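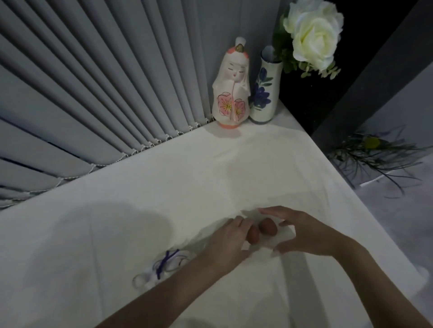

Monday, November 8, 2021

Notes for session 2 - How a settlement gets a date (and who gets left off the plaque)

Hi all. I talked too fast last week and three of you wrote to ask what was going to be in the reading, so I'm typing these up more fully than usual. Bring them with you, scribble on them, argue with them.

We're staying with Stesgate for the whole evening. If you missed the first session, it's the river town we're using as our running case: a landing place, then a mission, then a market, then a proper town with a grid and a mayor. Every town history you pick up gives it one founding year and one founder. I want you to be suspicious of both.

## What do we mean by "founded"?

There are at least four things people could be pointing to when they say a town was founded:

- the first people known to have lived on the spot
- the first outsiders who stayed through a winter
- the first land grant on paper
- the day somebody in office read out a document

In Stesgate the last of these won, and I think that's mostly down to the document surviving. The grant book for the lower bank was water damaged and sat in a box in the next county for generations. The reading-out ceremony got copied into the parish register, and the register got copied into the first printed history, and after that everybody copied the printed history. Once you start checking footnotes you'll see this happen all over the place, and it's weirdly fun to trace!

The old quarter on the south side, Workneh, is where it gets interesting. The name is later than the houses. We have a tax list with 14 households on it, a good while before the ceremony, and they're listed under trades: two boatmen, a rope maker, a widow keeping an inn, and so on. So there were people paying tax in a town that didn't exist yet. Keep that in your head when you read chapter one.

## The big number

Chapter one also says that 2,000 settlers came up the river in the first season. Please don't quote this in your papers without a comment. Folasade Omoregie went through the boat receipts for her thesis and found 30 landings for that season, and these were flat river boats that also carried grain, tools and animals. Do the division yourself and then try to picture it. She thinks the writer took a figure for the whole valley and pinned it on one town, and I've never seen a better explanation.
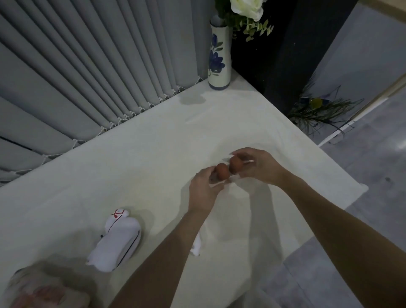

Why would he do it? He was writing for subscribers, most of them grandchildren of the people in the book, and a big arrival makes a good opening chapter. I don't think he was lying exactly. He had a number, he had a town, and he put them together. We all do a bit of this when we're tired and the draft is due.

## Migrants from the coast

Solange Turcotte asked last week where the coastal families fit in. Short version: they show up in the sources in the second generation, mostly at Plakia, the upper landing, and mostly in court papers (fishing rights, a wall in the wrong place, an unpaid dowry). Court papers are great for this kind of thing but remember what they skew toward. A family that got along with its neighbors for fifty years may leave you nothing at all.

Surnames won't save you either. Clerks spelled by ear, and the same man can appear three ways on one page. Go by the plot of land first and the name after that.

## Reading for next time

1. Printed history, chapters one and two. Skim the bit on bishops.
2. Kumiko Sakai's article on the Workneh tax list. Read the appendix too - the table is where the argument is.
3. Nathalie MacDonald, "Zeltevetti and the Upriver Trade," first half only. Zeltevetti is the trading house that owned most of the boats, and you'll need it for the exercise.

## Exercise

Pick one household from the tax list. Write a page on what we can say about it, and mark each sentence K (known), L (likely) or G (guess). I'd much rather read a page full of Gs than a smooth story with no letters on it. Swap with a neighbor at the start of class and try to knock down one of their Ks.

Keegan MacPherson has the scans of the boat receipts if you want to look at the handwriting. Ask him nicely and give him a day or two. The longer papers aren't due until February, so don't panic about those yet, but do start thinking about a topic, and come and see me if you're stuck between a few.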